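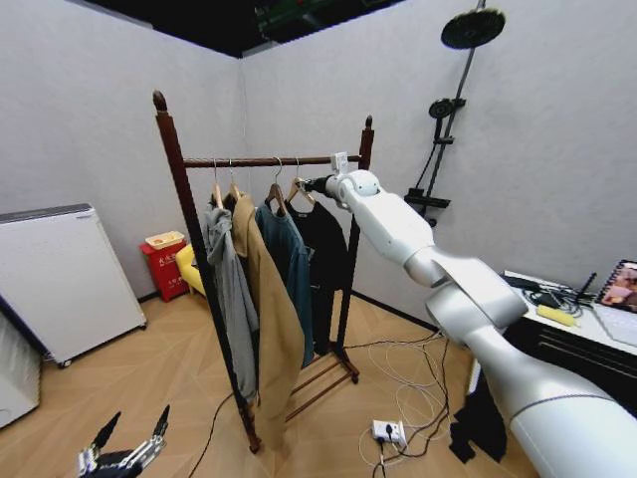
Kategorie: Wohnen & Recht › Untermiete und möblierte Vermietung › Inventar und Kaution

Abzug von der Kaution für Textilien und Garderobe bei möblierter Wohnung

Sehr geehrte Damen und Herren,

ich habe bis Ende April des vergangenen Jahres eine möblierte Einzimmerwohnung über die Vermittlung Punemau bewohnt. Die Mietdauer betrug 18 Monate. Hinterlegt wurde eine Kaution von 3.000 Euro. Bei der Rückgabe wurde ein Protokoll gefertigt, das von beiden Seiten unterzeichnet ist und keine Mängel ausweist.

Nunmehr liegt mir eine Abrechnung vor, in der für »Abnutzung der überlassenen Textilien sowie der Garderobe« ein pauschaler Abzug vorgenommen wird. Eine Aufschlüsselung fehlt. Die Verwaltung Lo Presti teilt auf Nachfrage lediglich mit, die Pauschale sei vertraglich vorgesehen. Im Vertrag finde ich hierzu nur den Satz, das Inventar sei »in gepflegtem Zustand« zurückzugeben.

Ich bitte um Auskunft, ob ein solcher Abzug ohne Einzelnachweis zulässig ist und in welcher Form ich widersprechen sollte.

Mit freundlichen Grüßen
Erick Urio

Austra Sproģis

Sehr geehrter Herr Urio,

Veränderungen der Mietsache, die durch den vertragsgemäßen Gebrauch entstehen, hat der Mieter nach § 538 BGB nicht zu vertreten. Dies gilt auch für mitvermietetes Inventar. Ein Abzug kommt nur in Betracht, wenn ein konkreter Schaden vorliegt, der über die gewöhnliche Abnutzung hinausgeht. Die Darlegung obliegt dem Vermieter.
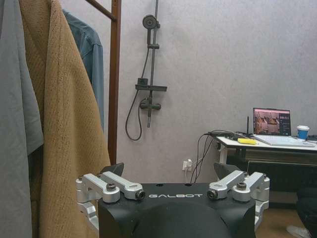 Bei Textilien ist die Abgrenzung erfahrungsgemäß schwierig, weil Inventarlisten häufig nur Sammelbegriffe enthalten. Der Eintrag »Handtücher, diverse« besagt über den Zustand bei Einzug nichts. Brauchbar ist eine Liste erst, wenn sie das einzelne Stück wiedererkennen lässt, etwa »Handtuch, hellbraun, feines Rautenmuster«, ergänzt um eine Angabe zum Zustand. Fehlt eine solche Angabe, wird der Vermieter kaum belegen können, dass eine Verschlechterung während Ihrer Mietzeit eingetreten ist. Zu berücksichtigen ist ferner das Alter der Gegenstände; ein Ersatz zum Neupreis scheidet bei gebrauchten Textilien in aller Regel aus.

Das unterzeichnete Rückgabeprotokoll spricht zu Ihren Gunsten. Je nach Wortlaut kann es dem Vermieter verwehren, sich nachträglich auf Mängel zu berufen, die bei der Übergabe erkennbar waren. Ich empfehle folgendes Vorgehen:

- Widerspruch gegen die Abrechnung in Textform unter Beifügung des Protokolls
- Aufforderung, den Abzug nach Gegenstand, Alter und Schadensbild aufzuschlüsseln
- Fristsetzung zur Auszahlung des Restbetrages mit einem bestimmten Kalendertag

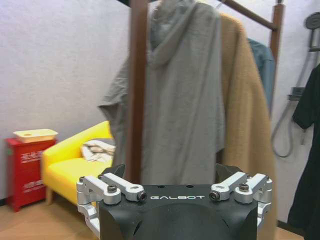

Das Schreiben ist an den Vermieter zu richten, nicht allein an die Verwaltung, sofern diese nicht ausdrücklich bevollmächtigt ist. Den Zugang sollten Sie nachweisen können. Bleibt eine Reaktion aus, steht Ihnen der Weg über das gerichtliche Mahnverfahren offen. Zuvor wäre eine Beratung durch einen örtlichen Mieterverein oder eine anwaltliche Stelle ratsam, da mir der vollständige Vertrag nicht vorliegt.

Austra Sproģis

Godfrey Kirui

Pauschalen sind unwirksam. Einfach nicht akzeptieren und das Geld zurückverlangen. Bei mir hat die Verwaltung nach dem zweiten Schreiben bezahlt.

Raghavendra D'Souza

Der Beitrag von Herrn Kirui bedarf einer Einschränkung. Pauschalierter Schadensersatz ist im Wohnraummietrecht zwar engen Grenzen unterworfen, es kommt jedoch auf die konkrete Klausel an. Dem Satz über den »gepflegten Zustand« lässt sich eine Pauschale nach meinem Verständnis nicht entnehmen. Herr Urio sollte daher zunächst erfragen, auf welche Vertragsstelle sich die Verwaltung stützt, und auch etwaige Anlagen zum Vertrag durchsehen.

Zu beachten ist außerdem die Verjährung. Ersatzansprüche des Vermieters wegen Verschlechterung der Mietsache verjähren nach § 548 BGB in sechs Monaten ab Rückgabe. Ob er danach noch mit der Kaution aufrechnen darf, ist gesondert zu prüfen. Das Datum der Schlüsselübergabe gehört deshalb in jedes Schreiben.

R. D'Souza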